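Woken's planner treats cloth as a surface with no fixed shape, and that is where most of its computing time goes. The Cleludcombe firm plans at 50 Hz, but a hanging hem can hide whatever lies behind it, so the software marks the hidden volume as occupied until a second view clears it.

Version 2 of Erport, its perception module, keeps a separate map for each wrist camera and merges them only when the joint readings agree. Cables on the floor are stored as curves.
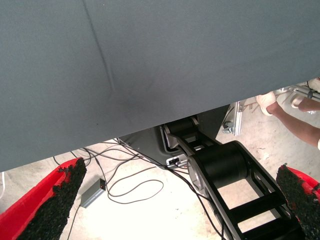
What happens when the two maps disagree?

The planner takes the more cautious one, slows the arm to 17 per cent of its set speed and asks for another view.

Tichý, the log viewer, replays each such stop with both maps side by side. Over 70 were recorded in July, most of them traced to clock drift between the cameras and the joint encoders. A fix to the time stamps is under test.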